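Wednesday, 20/10/2021

We finally got the keys to the house in Arkby back in April, and I keep meaning to write down what has been done since. The main part of it dates from 1880. The kitchen was added later and has the worst floor of the lot.

I started with the windows because winter comes early up here. There are 23 of them and so far I have done five. Each one means scraping out the old putty, cleaning up the glass, putting in new putty and then waiting a couple of weeks before painting. I tried to hurry the first one and the paint wrinkled, so I had to do it over.

The quote for replacing everything on the ground floor was almost 3000 more than we had put aside, which settled that. Old sashes can be fixed with a heat gun and some patience. I use linseed putty from Flarina. It is slow to set but easy to work, and it doesn't crack the way the cheap tub did.

The stairs are next. Somebody painted them brown over gray over cream, and the layers come off in one thick curl if you get the heat right. I did three steps on Sunday and my knees let me know about it - kneeling pads are on the list now. 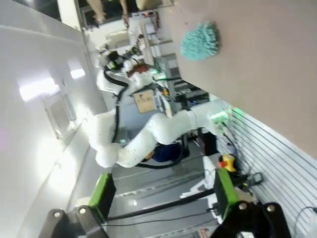
The upstairs hall can wait until spring. The plaster is sound apart from one patch by the chimney, and I would like to see what the damp does over a full winter before I close it up.

If anyone has stripped a handrail without taking it down, leave a comment. I'd like to know what you used on the spindles.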